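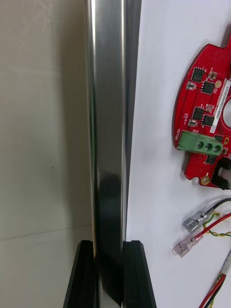
Photo credit: Wundovent Kids' Science Page, 2020-05-27

Meet the Plolent Sorting Kit!

Have you ever dumped out a big box of building bricks and wished something else would sort them for you? Well, the people at Wundovent make a kit for robot arms called the Plolent, and sorting small parts is just the sort of job it was made for. We've been trying it out for this page, and we have a lot to tell you!

Let's start with the fingers. A robot arm can stretch and bend, but without fingers it can't pick up a thing. These fingers are black and they come as a pair. They squeeze toward each other, a bit like when you pinch a grape (gently, please!), and they can close on something as smooth and shiny as a steel rod.

The red board with all the tiny black chips is a circuit board. Chips are little helpers that pass messages along using electricity. One spot even has the word MOTOR printed beside a green block with three round holes, where wires can be screwed in.

Next comes the sorting table. Parts wait on a sheet of paper in a steel tray, and there are yellow bins on both sides - nice big ones, so there is plenty of room to drop things in. The kit's guide has 72 pages and 9 practice jobs, and the first job is simply to lift one part and set it back down, which is harder than it sounds!

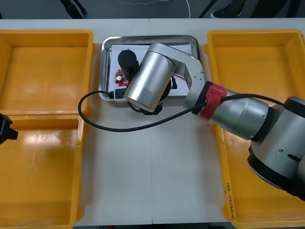

What does it cost?

The Plolent kit is $646, and a spare pair of fingers is $127. That's a lot of allowance, so it's really meant for schools and clubs to share. A smaller kit, the Havus, comes out in November.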